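Zwischenbericht zum Vorhaben Grurkiten
Beispielsammlung für die lernende Gehwegnavigation
Drilen, Dezember 2021

1. Worum es in diesem Berichtszeitraum ging

Seit der Bewilligung der zweiten Förderphase im Juni haben wir fast die gesamte Arbeitszeit in die Sammlung von Beispielfahrten gesteckt. Das Lernverfahren soll aus aufgezeichneten Fahrten ableiten, wie sich ein kleiner Lieferroboter auf Gehwegen und an Übergängen verhält: wann er weiterfährt, wann er bremst, wie viel Abstand er zu Masten, Kanten und Personen hält. Dafür braucht es Fahrten, in denen ein Mensch das Fahrzeug steuert und gute Entscheidungen trifft. Alle Aufnahmen stammen bislang aus der Stadtsimulation Zistomness. Wir freuen uns sehr, dass die Sammlung inzwischen 313 vollständige Fahrten umfasst, jede davon durchgesehen und mit einer Kurzbewertung versehen.

Eine Fahrt gilt bei uns als vollständig, wenn Start, Ziel, Lenkbefehle, Bildfolge und die Lage der beweglichen Figuren ohne Lücke vorliegen. Anfangs hatten wir das lockerer gehandhabt und mussten dann einen Teil der frühen Aufnahmen wiederholen, weil die Lenkbefehle gegenüber den Bildern verschoben waren. Das hat Zeit gekostet, aber der Bestand ist dadurch deutlich besser geworden.

2. Übergänge und Begegnungen mit Personen

Am meisten gelernt haben wir an den Zebrastreifen. Ursprünglich sollten die Fahrerinnen und Fahrer einfach die Straße queren, sobald der Weg frei ist. Schon in den ersten Durchläufen zeigte sich, dass »frei« sehr unterschiedlich verstanden wird. Manche warten, bis die letzte Figur den gegenüberliegenden Bordstein erreicht hat, andere fahren dicht hinter den Gehenden los. Beides kann richtig sein, nur sollte das Lernverfahren nicht aus der Mischung einen unentschlossenen Mittelweg ableiten. 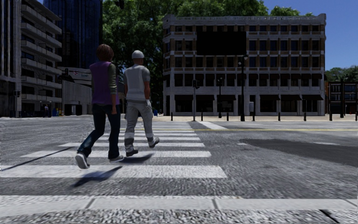
Wir haben deshalb eine Anweisung für die Steuernden geschrieben, die zwischen Folgen, Warten und Überholen unterscheidet. Vor jeder Fahrt wird festgelegt, welches Verhalten gezeigt werden soll, und diese Angabe wird mit der Fahrt gespeichert. Das Ergebnis hat uns wirklich begeistert: Die Streuung der Lenkbefehle innerhalb einer Verhaltensgruppe ist klar zurückgegangen, und beim Durchsehen erkennt man nach wenigen Sekunden, was gemeint war.

Offen ist noch, wie wir mit Gruppen umgehen, die nebeneinander gehen und sich während der Querung verschieben. Zwei Figuren mit unterschiedlichem Tempo reichen schon aus, damit eine zuvor freie Spur wieder zugeht. Solche Fahrten sind für das Lernen besonders wertvoll, sie gelingen beim Steuern aber seltener auf Anhieb. Wir nehmen sie vorerst getrennt auf.

3. Feste Hindernisse auf dem Gehweg

Der zweite Schwerpunkt lag auf Gegenständen, die fest auf dem Gehweg stehen. Sie wirken auf den ersten Blick harmlos, sind für ein niedriges Fahrzeug aber anspruchsvoll: Ein Laternenfuß ist schmal und wird aus der Entfernung leicht zu spät berücksichtigt, und in Bordsteinnähe bleibt zum Ausweichen nur eine Seite. Hinzu kommen Glasflächen an Gebäuden, in denen sich Teile der Umgebung spiegeln. Für die Bildauswertung ist das eine schöne Prüfung, und wir wollten solche Stellen unbedingt im Bestand haben.
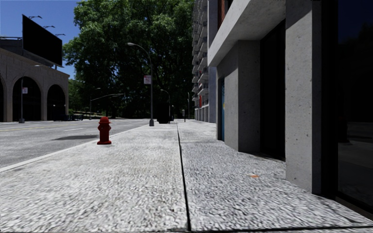 Gehwegabschnitt in der Simulation mit rotem Hydranten nahe der Bordsteinkante, rechts ein Gebäude mit spiegelnder Glasfläche.

Für diesen Teil haben wir 40 Fahrten gezielt geplant, jeweils mit anderem Startpunkt und anderer Fahrtrichtung. Die Steuernden sollten früh und gleichmäßig ausweichen und danach wieder in die Mitte des Gehwegs zurückkehren. Gerade das Zurückkehren fehlte in den älteren Aufnahmen oft, mit der Folge, dass das erste trainierte Modell nach einem Hindernis einfach am Rand weiterfuhr. Mit den neuen Beispielen ist dieser Fehler in unseren Probeläufen viel seltener geworden. Eine belastbare Auswertung folgt im nächsten Bericht, denn die Probeläufe fanden bisher auf Strecken statt, die auch im Trainingsbestand vorkommen.

4. Werkzeuge und Ablauf

Das Programm Fahy, mit dem wir die Fahrten sichten und bewerten, läuft seit dem Herbst stabil. Es zeigt Bildfolge und Lenkbefehle auf einer gemeinsamen Zeitachse und erlaubt es, einzelne Abschnitte zu sperren, ohne die ganze Fahrt zu verwerfen. Das klingt nach einer Kleinigkeit - im Alltag spart es enorm viel Arbeit. Jede Fahrt wird von 2 Personen unabhängig bewertet. Weichen die Bewertungen voneinander ab, wird die Fahrt gemeinsam noch einmal angesehen, und die Anweisung wird bei Bedarf genauer gefasst.

Ausgefallen ist die Aufzeichnung im Berichtszeitraum an 2 Arbeitstagen, beide Male wegen einer Aktualisierung der Simulation, nach der die Figuren an den Übergängen stehen blieben. Wir sind zur vorherigen Fassung zurückgekehrt und halten neue Fassungen nun so lange zurück, bis eine feste Folge von Prüffahrten durchgelaufen ist.

5. Breite Straßenräume

Seit Kurzem nehmen wir auch Fahrten an breiteren Straßen auf. Der Gehweg ist dort oft gut befahrbar und lange Zeit passiert wenig, was für die Sammlung eine eigene Schwierigkeit darstellt. Ein großer Anteil ereignisloser Geradeausfahrt drängt die seltenen Ausweichmanöver im Training in den Hintergrund.
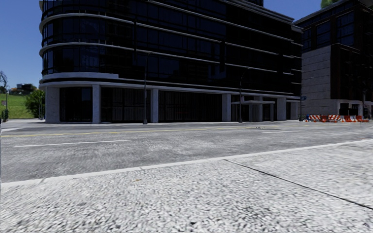

Zurzeit vergleichen wir zwei Wege. Beim ersten werden lange gerade Abschnitte nach der Aufnahme ausgedünnt, beim zweiten bleiben sie erhalten und erhalten im Training ein geringeres Gewicht. Der zweite Weg gefällt uns besser, da die Fahrten am Stück bleiben und sich später auch für andere Fragen nutzen lassen. Er verlangt allerdings eine saubere Kennzeichnung der Abschnitte, und die entsteht bisher von Hand. Ein Vorschlagsmodus in Fahy ist in Arbeit.

6. Nächste Schritte

Als Nächstes ergänzen wir Fahrten bei tief stehender Sonne und mit langen Schatten auf der Fahrbahn. Danach wird ein Teil des Stadtgebiets vollständig aus dem Training herausgehalten und nur noch zum Prüfen verwendet. Die Auswahl dieses Gebiets stimmen wir gern vorab mit Ihnen ab. Am Zeitplan ändert sich nichts, die Mittel für Rechenzeit reichen nach heutigem Stand bis zum Ende der Förderphase. Die überarbeitete Anweisung für die Steuernden senden wir Ihnen mit dem Verwendungsnachweis zu.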